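Netting the high balcony: what holds a cat and what does not

Cats fall from flats more often in the warm months, when doors and windows stand open from May onwards. Vets call the resulting set of injuries high-rise syndrome: a split palate, chest damage, broken jaw and forelimbs. A cat that lands on its feet may walk away and still have air leaking into the chest cavity, so every fall needs an examination the same day, whether or not the animal limps.
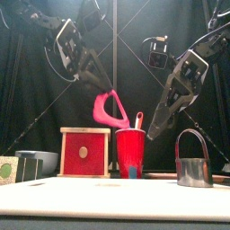

Words: Babalola
Section: Animals at home

Most falls are slips. A cat on a rail follows a bird or an insect, shifts its weight, and finds that painted metal gives its claws no grip. Balance is of little use once the hind feet have gone. Older cats fall as well as kittens, and a cat that has used the same sill for years is at no less risk than a new arrival.

Netting is the usual remedy. The two products most often fitted in the blocks I visited were Fluretti, a knotted nylon mesh, and Pollik, which has a steel core in each strand. Fluretti is lighter and easier to cut to shape. Pollik resists chewing but needs stronger fixings, and its cut ends must be capped. For an adult cat the mesh opening should be no wider than 3 cm. Kittens can force their heads through less than that, and are better kept indoors until grown.

The mesh itself seldom fails. The fixings do. Adhesive hooks soften in direct sun and should not be used outdoors at all. Screwed eyes set into sound masonry, no more than 300 mm apart, spread the load along the edge. A tension wire threaded through the border stops the mesh from bellying out when a cat climbs it.
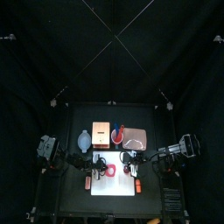

Tenants need written consent before drilling. At Skirkari, an estate of 1,951 flats, the managing office allows netting on two conditions: the mesh must be black or clear, and it must come down when the tenancy ends. Clamp poles braced between floor slab and ceiling avoid drilling, though they work loose with vibration and should be tightened monthly.

Tilting windows are a separate hazard. A cat that tries to leave through the gap slides down into the narrow part of the V and is held there by its own weight, which cuts off blood to the hind legs. Side guards cost little and fit without tools on most frames. A cat found trapped in this way should be lifted upwards, supported under the chest and hips, and taken to a vet in a rigid carrier.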